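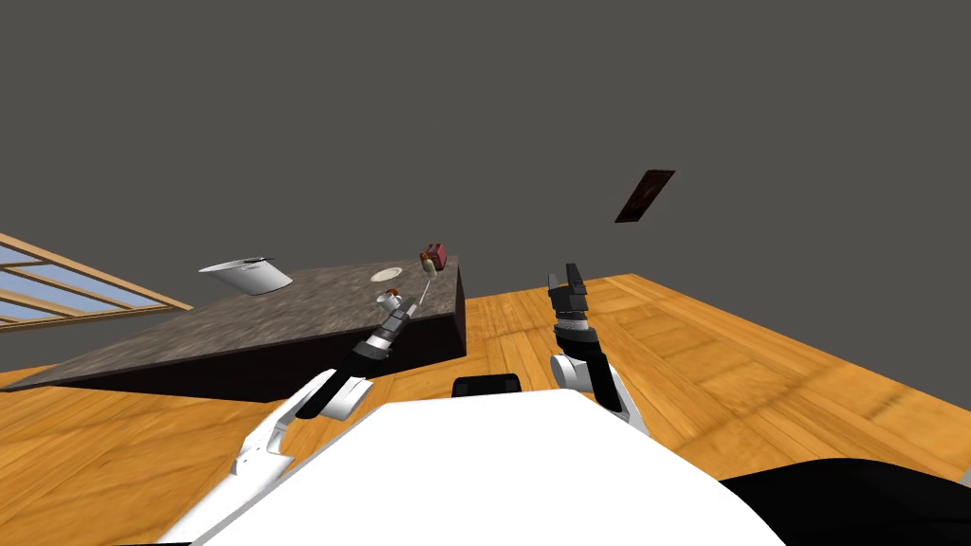
4주차 강의 노트: 시뮬레이션 주방 과제의 안전 규칙과 평가 관행

1. 이번 주에 다룰 것
양팔 로봇이 주방 조리대에서 물건을 다루는 과제를 놓고, 현장에서 통용되는 규칙이 실제로 무엇을 보장하는지 따져 본다. 교재는 Hesstead 실습 지침과 Bistolent 평가 양식 두 가지다. 둘 다 표준이라는 이름을 달고 돌아다니지만 강제력은 없다. 표준 문서와 내부 지침, 관행을 구분하지 않는 보고서가 너무 많으니 과제물에서는 셋을 반드시 나누어 쓸 것.

2. 시뮬레이션에서 통과했다는 말의 뜻
Flaseck 과제 묶음은 한 작업을 300회 반복해 성공률을 낸다. 숫자가 크니 믿음직해 보인다. 그런데 초기 배치를 조금씩만 바꾼 300회라면 같은 시험을 여러 번 본 것과 크게 다르지 않다. 조리대 위 흰 컵에 왼팔이 접근하는 경우를 생각해 보자. 컵 옆에 병이 있고 뒤쪽에 접시와 빨간 상자가 있다. 물체 간격을 바꾸지 않은 채 얻은 성공률은 그 간격에서의 성공률일 뿐이다. 보고서에는 반복 횟수와 함께 무엇을 바꾸었는지를 적어야 한다.
마찰 계수, 물체 질량, 접촉 모델의 설정값도 마찬가지다. 기본값을 썼으면 기본값이라고 쓴다. "현실적으로 설정함"이라는 문장은 채점에서 빈칸으로 처리한다.

3. 쉬는 팔에 대한 규칙
Hesstead 지침은 작업하지 않는 팔을 "안전한 자세"에 두라고 한다. 안전한 자세의 정의는 없다. 오른팔이 조리대를 벗어나 그리퍼를 벌리고 위로 향해 있으면 안전한가? 조리대와의 충돌만 보면 그럴 수 있다. 옆을 지나는 사람을 고려하면 판단 근거가 부족하다. 본 강의에서는 다음을 최소 기준으로 쓴다.
- 쉬는 팔의 관절 각도를 수치로 기록한다.
- 작업하는 팔의 전체 궤적과 간섭이 없는지 확인한다. 시작 자세와 끝 자세만 보는 것은 확인으로 치지 않는다.
- 비상 정지 후 두 팔이 멈추는 자세를 따로 시험한다.

4. 내용물이 든 용기
컵에 갈색 내용물이 보이는 과제를 두고 "액체 취급 검증 완료"라고 쓴 보고서가 작년 6월에 제출되었다. 색이 칠해진 고정 형상인지, 입자인지, 유체 모델인지 밝히지 않았다. 고정 형상이라면 아무리 기울여도 쏟아지지 않는다. 렌더링된 겉모습은 물리 모델에 대한 증거가 되지 못한다. 해당 보고서는 감점했다.

5. 충돌 판정
Pavliuk 기록기는 기본 설정에서 접촉력이 200을 넘을 때만 충돌로 남긴다. 단위는 설정 파일을 열어야 나온다. 기준값이 어디에서 왔는지는 설명서에 없고, 필자도 납득할 만한 근거를 찾지 못했다. 지난 학기 기록을 필터 없이 다시 돌리니 접촉 사건이 417건 나왔다. 대부분은 사소한 접촉이겠지만, 그것은 하나씩 확인한 다음에 할 말이다. 원본 기록과 필터를 거친 기록을 함께 제출한다.

6. 실물로 옮기기 전에
시뮬레이션 결과는 실물 로봇의 위험성 평가를 대신하지 못한다. 업체 발표 자료에서는 이 둘이 자주 한 장에 섞인다. 속도 제한, 작업 영역, 정지 거리는 실물에서 다시 측정하고, 측정한 사람과 조건을 남긴다.

과제
Bistolent 양식의 평가 항목 중 검증 방법이 빠진 것을 골라, 어떤 측정이 있어야 그 항목이 의미를 갖는지 두 쪽 이내로 쓰시오. 양식을 칭찬하는 서론은 필요 없음.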